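**Ticket 446: marks on pale board, cables on the floor, grey pile surface shedding**

Opened: 2019-02-23
Site: Lasumberg, ground floor workroom
Priority: normal
Status: open, waiting for parts

**Reported problem**

The pale board has smudges on it that don't come off with a dry cloth. They are hard to see from straight on and show up as soon as light falls across the surface. The cables on the floor also need sorting out, as feet keep catching on the thin black ones. The person reporting also says the dark grey pile is leaving fibres on clothes.

**Checked so far**

1. Wiped one corner of the board with a damp microfibre cloth and plain water. Some improvement, but a faint smear came back when it dried.
2. Tried the Rostis surface cleaner, diluted as on the bottle. Left a haze. Do not use again on this board.
3. Checked the floorboards for scratches along the cable run. None found that weren't in the June report.
4. Vacuumed the pile on the low setting with the soft brush. The dust box had fluff in it, but no loose tufts. Pulled gently at the middle of the pile and nothing came away.
5. Went over the screws with a hex key. All tight.

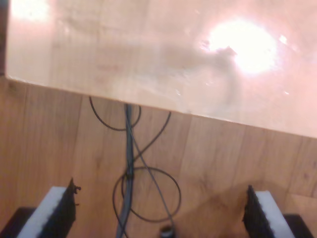
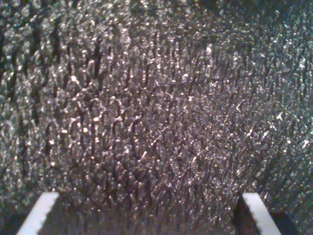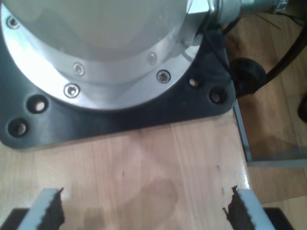 The fluff is most likely dust and not the pile breaking up. I would leave it for two weeks, vacuum again and compare. If there are tufts in the box next time, it goes back to MacAulay, who supplied it. The delivery note number is 2480 and the note is in the site folder.

For the cables, I have ordered a pack of 20 stick-down clips and one length of floor cover from Jurneo. The clips must not go straight on to the planks. The last lot took the finish off when they were pulled up. They can go on the skirting, and the floor cover can take the part that crosses the walkway. Please don't pull the cables tight when fitting it, leave some slack at both ends.

**Still to do**

- Try washing-up liquid in warm water on the board, small patch first, then rinse and dry with a clean towel.
- If the haze stays, ask MacAulay what the finish is before using anything stronger.
- Fit floor cover when it arrives (Jurneo quote 11 working days).
- Second vacuum of the pile.

**Note added later the same day**

Washing-up liquid tried on the damp-wiped corner. Better than the Rostis. The haze has gone there but I haven't done the rest, as it wants two people to lift the board clear of the cable first. Leaving the ticket open.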